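Londano fibre sensors for bridge monitoring: worth the money? 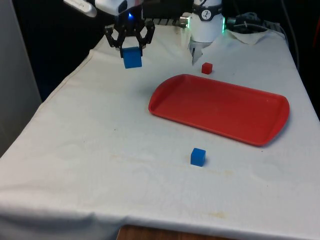 Post 1
gratecover
Tuesday, September 15, 2026

Our council is being asked to put fibre optic strain sensors on the Parkum road bridge. The supplier is Londano, and the brochure says the cable will "detect damage before inspectors can". Does anyone have one of these running on an old masonry bridge? I've read the trial report from Dratow and I'm not convinced.

Post 2
mossy_abutment

Which part? I thought the Dratow report was fairly careful.

Post 3
gratecover

The damage part. They had 52 sensing points and logged 4,000 readings, and as far as I can see every bump in the graph lines up with a warm afternoon. Stone moves when it heats up. We knew that.

Post 4
Holub_L

I worked on the Dratow trial, so take this as you like. The temperature was corrected for with a second loose fibre in the same duct. Page nine, I think. The bumps you mean are in the raw plot. Nobody on the team claimed they were cracks.
Ludmila Holub

Post 5
gratecover

Fair enough, I'd missed the second fibre. But the brochure uses the raw plot with a big red arrow on it. Did your team see that before it went out?

Post 6
Holub_L

No. I wouldn't have put the arrow there.

Post 7
tinsnips

So the science is fine and the sales people are the trouble, as usual. I'd still fit it. One lorry strike and you'd be glad of the data.

Post 8
mossy_abutment

Would you, though? A lorry strike gets phoned in by the driver behind. What I want to know is who reads the numbers in year six. Jireš put a system on their footbridge and the logger sat in a cupboard with a flat battery until somebody wanted the shelf.

Post 9
tinsnips

That's a maintenance problem. You can't blame the fibre for it.

Post 10
mossy_abutment

I can if the quote leaves maintenance out. gratecover, does yours include it?

Post 11
gratecover

First year only. After that it's "by arrangement" — no figure. Lenka Šťastný on our roads group has asked twice and got the brochure back both times.

Post 12
Holub_L

Ask for the calibration record for the actual reel of cable, and the drift figures over a full winter. If they won't send those, I'd wait.

Post 13
gratecover

Will do. Their next meeting with us is later in September, I'll post whatever they send.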